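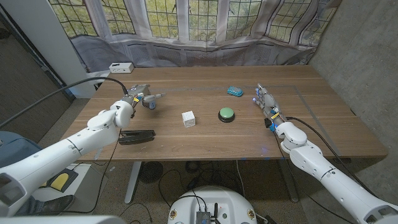 How to set up a button-press task for a two-armed robot (club edition)

I've been meaning to write this one up since July, when our robotics club at Jultero finally got its two-arm setup behaving. We meet after classes, we share one robot between all of us, and for the first few months we lost most of every session to arguing over where things should go on the table. So this is my setup routine for the button task, which is the first one I give to new members. You need a robot with two arms, a table, some tape and a handful of small objects. I'm assuming your arms already power up and move safely. If they don't, go sort that out first and come back!

What you'll need

A gripper on one arm and a hand on the other (two grippers is fine too, just swap in the word "gripper" wherever I say "hand")
A big dome-shaped push button. Ours is green with a black base
A small block
Two or three extra objects of different shapes
Gray tape, or any color that isn't too loud
A notebook. Yes, paper

Step 1: Tape the workspace

Put the robot where it's going to stay, then move each arm slowly to the farthest spot it can reach comfortably on the tabletop. Comfortably is the key word. If the elbow is nearly straight, pull back a bit. Make pencil marks at those spots and tape a rectangle that sits inside them.

I like faint tape lines. Our first rectangle was bright orange and it looked great, but it confused the color detection one of our members had written, and we spent a whole evening blaming the code. Gray on wood is easy enough for people to see, and that's who it's for.

Step 2: Deal with the cables

Both arms should be able to go through their full range with the cables hanging in easy curves. Move one joint at a time and watch the cable, not the arm. If it goes tight anywhere, give it more slack before you do anything else. Then check down at floor level, and keep a clear path to wherever your stop control is. We had a connector work itself out in the middle of a demo for visiting parents, which was not my favorite afternoon.

Step 3: Place the objects

The button goes roughly in the middle of the rectangle, a little toward the hand side. The block goes next to it on the gripper side, with enough space between them that the gripper can close on the block without bumping the button. Put one extra object toward the far edge and another near the front. Those are just there to be in the way – a robot that only works on a tidy table isn't much use to anyone.

Write down the layout in the notebook. A quick sketch is plenty.

Step 4: Set the start pose

Bring both arms in from the sides so they hover over the table, gripper on the left, hand on the right, with the middle left open between them. Save this as your home position. We call ours Dramska (long story, it was the name of a snack) and every single program starts and ends there. If two people save two different homes you will get very odd results, so pick one and lock it.

Step 5: Teach the press

Start with the hand arm only. Bring it over the button, stop, then lower it slowly until the dome goes down, and note that height. Back off and do it again from home. Use your lowest speed for this! On our arm a setting of 200 is slow enough that I can react, but your controller will have its own numbers, so start small.

Once the press works ten times in a row, add the gripper. Pick up the block, hold it, press the button with the other arm, put the block down, go home. That's the whole task.

Step 6: Repeat it and keep score

Run 100 tries with the block in a slightly different place each time, and mark each one as a pass or a miss. Split it over a couple of meetings or people get cranky. Write a word or two beside each miss, like "slipped" or "pressed too early". Our first full set was pretty humbling, and nearly all the misses said "slipped". We slowed down the gripper's close and things got a lot better.

When you're done, send the arms home, power down, and leave the tape on the table. Next up I'm going to write about stacking, once we get past two blocks.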